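Subject: Re: [Clolidov] Pen pressure, and what to do about the cable
Date: 25 Mar 2020

Hello all,

Thank you, Glenys, for such a full answer, and apologies for taking a while to get back to it. I've kept your message below in pieces so that anyone who joined recently can follow what we're on about.

> On the pen: I'd stop trying to hold a constant height. A whiteboard
> that stands up on little feet will always rock a bit when you lean on
> it, and you'll either skip or push it over. Let the other arm steady
> it, low down, and let the pen hand do the leaning.

I've taken this to heart. Up to now I had the left arm parked out of the way, feeling rather pleased that I'd got one arm working at all, and it simply hadn't occurred to me to put the second one to use while the first was writing. So for the past 5 evenings I've been working on getting the two of them to share the job – the left coming in low by the bottom corner of the board, the right coming across with the marker. I have them both on the one black base plate, bolted to a length of aluminium extrusion, and I'm glad now that I didn't give in to the temptation to mount them separately, as at least the distance between the shoulders is one thing I never have to measure again.

The characters are my daughter's idea. She is learning them and wanted to see whether the arm would make the same mistakes she does (it makes different ones, and she is delighted by every single one of them). I do think they make a better test than the circles and zigzags I was using before. You get short strokes, lifts and changes of direction all packed close together, and a bad lift shows up at once as a tail.
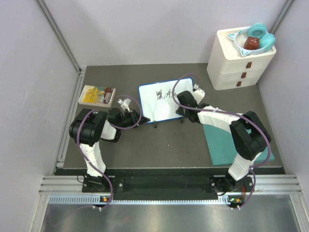
Rhys Treloar wondered whether I'd be better off laying the board flat and forgetting about the feet altogether, and said that on his Ollo he gave up on anything upright after the second week. He also asked what I was doing for a pen holder, as he has been through 2 printed ones and cracked them both.

Well, Rhys, you may be right about laying it flat, and I shan't be too proud to do it if April comes and I'm still chasing skips. I'd like to give upright a fair go first, though, if only so that my daughter can read it from her chair. As for the holder, there isn't one. The gripper takes the marker directly, and I've put a turn of rubber tape inside each finger. You do have to start with the pen at the same depth every time, so I made a little stop out of an offcut and push the end of the marker against it before each run.

Then there was this, from further down Glenys's message:

> Do watch your cables. Mine were fine on the bench and then caught on
> the elbow the first time I asked for a long reach. I leave a big loop
> at the wrist now and tie down everything behind it.

I have the big loop, as you'll see. The purple cable goes right up over the board in an arc and back along the forearm, and it isn't elegant! I had it shorter to begin with and could feel it tugging when I moved the wrist by hand, so I let out more, and then a bit more. What I'm not sure about is the tying down. Do you fix it on both sides of the elbow, or only on the base side? I've tried it both ways with string and can't say I prefer either. If anybody has used those springy cable guides that Katene sell, I'd be very glad to hear whether they're worth the postage.

My other question is about speed. I'm running the strokes at 8 millimetres a second, and at that rate the lines come out even but the marker leaves a fat dot wherever it first touches. Going faster helps the dots and spoils the corners. Ekberg's notes on the old list, message 71 I think, suggested starting the sideways movement just before the pen comes down, the way you would with a fountain pen. I'd like to try that next, but if someone has already done it and has a few lines of code to share I'd be grateful to be spared the evening.

I'll send the joint settings round once I've tidied them up, as at the moment they're in two files which don't agree with each other.

All the best to everybody, and do keep well,

Martin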